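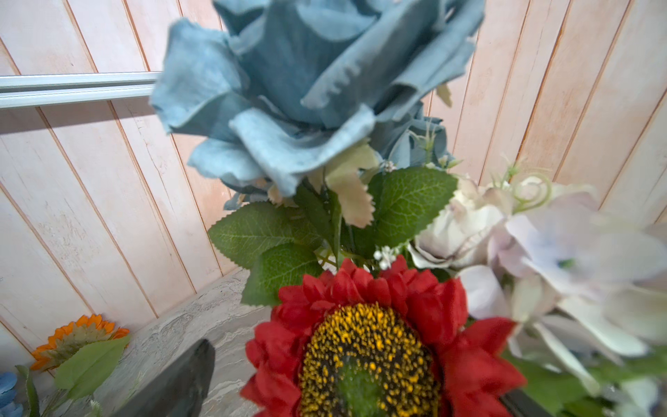 Thread last modified: 29/08/2019 by halldale_mod (moved from General to Faults & Safety)

Halldale Bench Robotics Board > Faults & Safety > Arm went limp over the flowers, e-stop made it worse

slowgripper
Two Bajpai arms on one rail, Cliller controller, artificial flowers, one blue cup. The job is flower arranging. One arm steadies the cup and the other puts stems in it. My aunt does this with a cigarette in one hand, so I figured the state of the art could manage.

It ran fine for 136 cycles. On the next one the left arm got its fingers in among the stems, stopped, and sagged. Shoulder first, then elbow, the way a man sits down when he's read his tax bill. No error on the screen. The right arm kept hold of the cup with great dedication.

I did what the laminated sign says and hit the e-stop. That cut motor power to everything, so now both arms were sagging, and the left one came down on the back of my hand. I'd put my hand there to save a sunflower worth less than the bus ride here. Bruise, no blood, one bent petal.

Wrist cam view is at the top. It's a pretty job until it isn't. What do I look at first?

torquewrench_ted
Heat. It's heat. The shoulder motor on the Bajpai shuts off torque at 70 C, and the Cliller doesn't pass the warning on unless you tick the box for it. The box is off by default. You've got an arm stretched out and holding itself up all day, so the shoulder does all the work while the gripper gets all the credit.

Log the temperatures. Run it again with your hands in your pockets.

mothballed
Could be heat. I'd want to see the cable before I blamed heat. Mine did the same slow sag and it was the connector at the elbow, where the loop had been tugged every time the arm reached forward. Power dips, motor resets, motor wakes up with torque off and no memory of what it was doing. We've all had mornings.

slowgripper
Wide view, if it helps with the cable question.
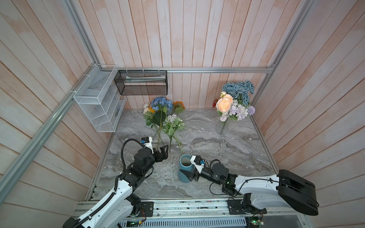 Left gripper in the stems, right one on the cup

mothballed
That loop on the left arm is what I mean. It goes up to the wrist in a big arc. What does it do at full reach?

torquewrench_ted
It does nothing at full reach, it's got slack for a second arm. A bad connector doesn't wait politely through 136 cycles. Heat does. That's what heat is like.

mothballed
Bad connectors are exactly that patient. I have a drawer of them.

Rekha Shukla
I look after the benches at Irwood, and we run the same pair of arms. Before you two settle down for the evening, can we talk about the hand?

The failure I care about is the e-stop. On these arms the red button cuts motor power and there are no brakes. Anything in the air comes down. People get trained on big industrial arms where the button means "hold still," and then they sit at one of these and the button means "fall over." Same button, same color.

What we do at Irwood:
Hands out of the cell before anyone presses anything, and that includes pressing the button.
A foam block lives on the tabletop under each elbow whenever we're testing something new.
There's a separate soft stop in software that freezes position and then lowers the arm slowly. The red button is for when that doesn't work or somebody is pinned.
The sign says what the button does. Ours used to just say STOP.

slowgripper
Our sign says IN EMERGENCY PRESS, with a smiley. I don't know who added the smiley.

k_bendix
Disagree with the soft stop being first choice. If the motor has already dropped torque, the soft stop is asking an arm that has left the building to please lower itself. Teach people two stops and they'll stand there choosing between them. One button, cut power, design so that a fall can't hurt anyone. These arms aren't heavy.

Rekha Shukla
Not heavy enough to break a hand, usually. Heavy enough that the person attached to the hand fills in a form. And the soft stop does still hold the other arm, which in this case was perfectly healthy and didn't need to come down too. But I agree about the choosing. We had a trainee freeze over exactly that in May, and I haven't got a good answer.

Hemant Nautiyal
Wrote some of the Cliller watchdog code in a former life, sorry in advance. The loop runs at 50 Hz and checks that each motor replies. It does not check that the motor is doing anything. A motor with torque off replies beautifully. So you get a limp arm and a green status, and that's true for Ted's theory and for mothballed's.

Add a check on position error. If the shoulder is far from where it was told to be for more than a few loops, stop and complain loudly. And tick Ted's box.

torquewrench_ted
Thank you. For the box.

slowgripper
Update. Ticked the box, logged temperatures, hands in pockets. Shoulder got to 70 and the arm sat down, this time with a warning. So, Ted.

Then I let it cool, wiggled the elbow connector with the arm parked, and the motor reset. So, mothballed too. I appear to have bought the combination platter.

New cable is ordered. I've added a rest pose between stems so the shoulder gets a break. Position check is half written. Foam is in, cut from a camping mat.

mothballed
A drawer spot is reserved for your connector.

k_bendix
And the sign?

slowgripper
Now reads ARMS WILL FALL. Somebody has already put the smiley back.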